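Hinrichs Folding Table in White, Large: A Long-Term Review

By Danica Kuruc
2026-03-06

I have wanted to write about tables for ages, and every time I mention it my sister tells me to write about lamps instead. But I have now lived with the large Hinrichs folding table for eight months, through a house move, a birthday, a great deal of sewing and one very ambitious jigsaw, and I think I know it well enough to say something useful.

A bit of background first, as it affects what I was after. We moved to Pruteston in the summer, into a flat with one good-sized room and two rather mean ones. The good-sized room has to be everything: where we eat, where I cut out fabric, where the post piles up and where people sit when they come round. Our old oak table came from my grandmother and weighed as much as a pony. It went to my cousin, with some tears (mine) and some swearing (his, on the stairs). What I needed in its place was something big and flat that could be got out of the way when I wanted my floor back.

I looked at a drop-leaf first. I love a drop-leaf, they are so sweet and cottagey, but the ones I tried had a join running exactly where I would want to lay a long piece of cloth, and the legs were always just where my knees wished to be. Then I looked at the sort of pasting table you buy from a DIY shop. I had one of those years ago and it once folded itself up under a buffet, so that was never going to be more than a look. The Hinrichs was the third thing on my list and cost £200, plus delivery, from the big furniture place out at Grunthorpe. That is a lot for a folding table and I went home twice to think about it.

Delivery and setting up

It arrived flat in a cardboard box that was far too big for our hallway. The two men who brought it were lovely and took it straight through to the main room, which they didn't have to do. There is nothing to assemble apart from the rubber feet, and these push on by hand. They are stiff. I did the first with my thumbs and the rest by standing the leg on the foot and leaning, and I would go straight to leaning if I were you.

To put the table up, you lay it face down on something soft (I use the old picnic rug), swing the legs out until the catch clicks, and turn the whole thing over. The leaflet shows one cheerful person doing this alone. I can do it alone, but it is an awkward turn and the top is wide, so if there is anybody else at home I shout for them. Folding it away again is the easier half. The catches have a little lever that you squeeze, and they were tight to begin with and have loosened up nicely. They did pinch me once, in the first week, and I have been respectful of them ever after.

The top

White was a gamble. The shop had it in a grey and in a sort of toffee colour too, and my head said grey. My heart said white, as the room faces north and gets gloomy by lunchtime in November, and I have not regretted it for a minute. It bounces the light about beautifully. When I am threading a needle or looking for a dropped pin I am very pleased with my heart.

The surface has a slight sheen, though not so much that you get the lamp glaring back at you. It wipes down with a damp cloth and a drop of washing-up liquid. Tea comes off, gravy comes off, and tailor's chalk comes off so easily that I have stopped putting paper down. Turmeric does not come off. I have a pale yellow freckle near one end from a dhal in the autumn, and I tried bicarbonate of soda, lemon juice and sunshine on it in that order. It has faded a good deal but I can still find it. I would also keep felt pens well away, and hot pans need a trivet, as the leaflet says quite firmly on its first page.

Scratches have been fewer than I expected. There is one where I dragged the sewing machine instead of lifting it, entirely my own doing. From standing height you can't see it, but run your finger along and it's there.

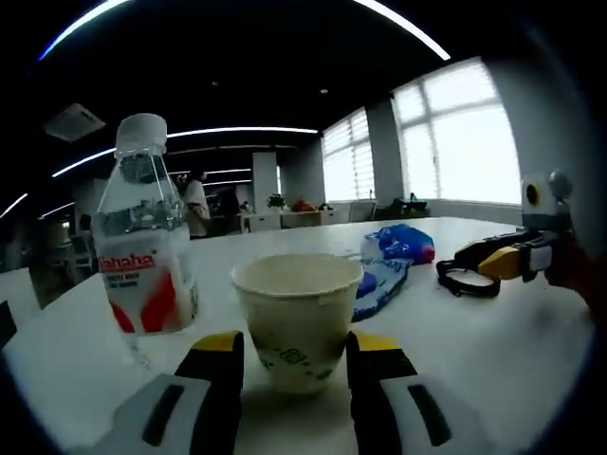
A paper cup and a bottle of water on the white top.

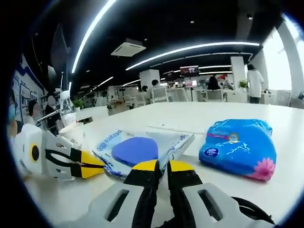
Does the table wobble when you use a sewing machine on it?

It stays steady at an ordinary speed if the machine sits over one of the pairs of legs. In the middle of the table there is a little bounce when you put your foot down, enough to make a cup of tea shiver, so work towards one end and you should be fine.

That was asked so many times under my short post on the table last winter that I thought it had better go in properly. Inger Þorgeirsson wrote to me with a good tip on the same subject, which is to put a folded tea towel under the machine. I tried it and it does take the hum out. She makes curtains, great heavy lined ones, and finds the large size just long enough for a drop if she lets the end hang over a chair.

Eating at it

As a dining table it is better than it has any right to be. I put a cloth on for company and you would never guess that it folds. There is plenty of room underneath for knees, and the legs are set in far enough that the people at the ends are not straddling anything. My friend Tiruwork Gashaw is very tall and usually has to sit sideways at other people's houses, poor thing, and she got right under it and stayed there until the cheese was finished.

What I would say is that people lean. At the end of a long meal everybody puts their elbows on the table and rocks a bit when they laugh, and you do feel it through the top. Nothing has ever spilled. It is just a softer, livelier sort of table than my grandmother's oak, and if you like your furniture to feel like a church you may not get on with it.

The height is the ordinary dining height and cannot be changed. For meals that is perfect. For cutting out it is too low for me, and after an afternoon bent over a coat pattern I know all about it. I asked at the shop whether there were taller feet and was told that there are not. What I do now is stand each leg in one of those cup-shaped bed risers, which I had left over from the old flat, and that has made a wonderful difference to my back. I doubt the makers would approve, so please check for yourself that everything is seated properly before you put any weight on it.

Putting it away

Folded, it is a big flat slab with a carrying handle on the long side. Ours lives behind the sofa, where it stands upright quite happily and can't be seen unless you are looking. It would go down the side of a wardrobe as well. It won't go under our bed, and I was cross about that as I had been counting on it, but I had measured the bed and not the bed's middle leg.

As for the weight, I can carry it from one room to the next but I would not want to take it on a bus. We took it down to the courtyard for a birthday and by the second landing I was making noises. I should say too that it is meant for indoors. We had it out for an afternoon under a dry sky and then brought it straight back in, and I would be nervous of leaving it out overnight, chiefly on account of the edging strip, where I think damp could creep underneath.

The edging strip, while I'm on it, is my one real grumble. It runs all the way round and at one corner it has begun to lift. I pressed it back with a dab of glue and a clothes peg and it has held, but at this price I did expect it to stay put on its own. I wrote to the shop, and Ludmila Kubíček in their after-sales office answered the next morning, very kindly, and sent me a new length of strip in the post without any fuss at all. I haven't fitted it yet. It is in the drawer with the takeaway menus.

How it compares

Before we moved I borrowed a Trallbridge folding table from my neighbour Vlasta Vrabec for a few weeks, so I can compare the two from experience. The Trallbridge is lighter and cheaper and folds in half like a suitcase, which makes it much easier to put in a car. But the fold leaves a groove across the middle, and crumbs, pins and small beads all find their way into it. Vlasta takes hers to craft fairs and wouldn't swap it for anything. For a table that is going to stay at home and be laid for supper most evenings, I much prefer the unbroken top on the Hinrichs.

Would I buy it again? I would, in the same size and the same white. I might wait for the sales, and I would certainly buy the felt-backed cover at the same time, as mine was out of stock by the time I went back for it and I have been making do with a bedsheet and two big safety pins.

Good: lovely smooth top in one piece, bright in a dark room, roomy underneath, folds flat, helpful after-sales people.

Less good: the price, stiff catches at first, edging strip lifting at one corner, a bit bouncy in the middle, turmeric.

If you have the medium one I'd love to hear how you find it for sewing, as my niece is furnishing her first place and has her eye on it. The comments are open underneath, and I do read them all, though I can be slow to reply when I've got a coat on the go.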